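Chapter 7
Buying the Hand Before the Robot

Every catalog of automation gear opens with a factory so clean you could eat off the conveyor. The Wano starter kit from Plomow, our running case for this chapter, will spend its working life somewhere with laundry. It costs $645 and leaves the arm for you to buy later, when you are braver.
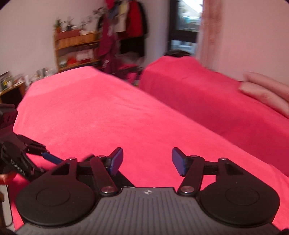 Figure 7.1 Hand-held gripper, fingers open, over a bedspread.

The kit's manual runs to 311 pages, most of them on mounting. Very little is said about cloth, a material that has humbled better-funded products. 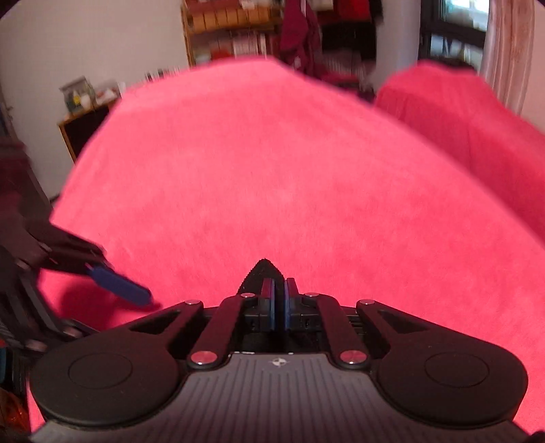
Lumbao: I'd skip the manual and spend the first evening just opening and closing the thing. You learn more from your wrist than from page 200.

Fair enough, although Plomow would like you to read the warranty section first. 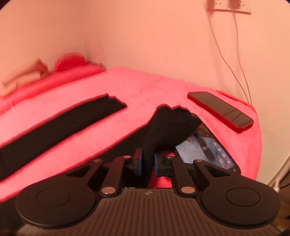
A buyer's first question should be what the gripper will be asked to pick up. Vendors like to answer with a block or a can – things that hold still and keep their shape. Bunched black fabric lying partly over a smartphone is a fairer test, and one we return to in Section 7.3 with the full scoring sheet.

Metanholm's rival kit sells for $1,877 and includes a carrying case, of which the brochure is very proud.

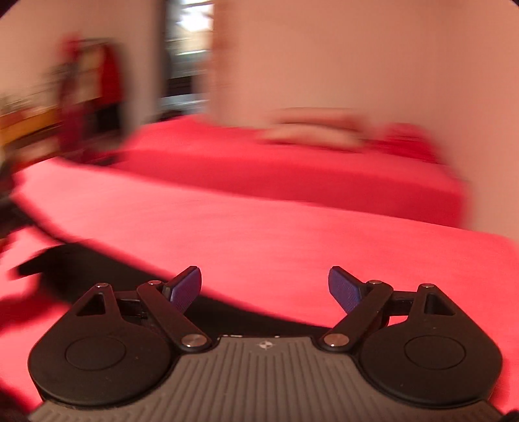 Figure 7.2 Blue fingertips apart, with nothing between them.

Before reading on, write down your budget. Then subtract $600 for the parts the price list calls optional.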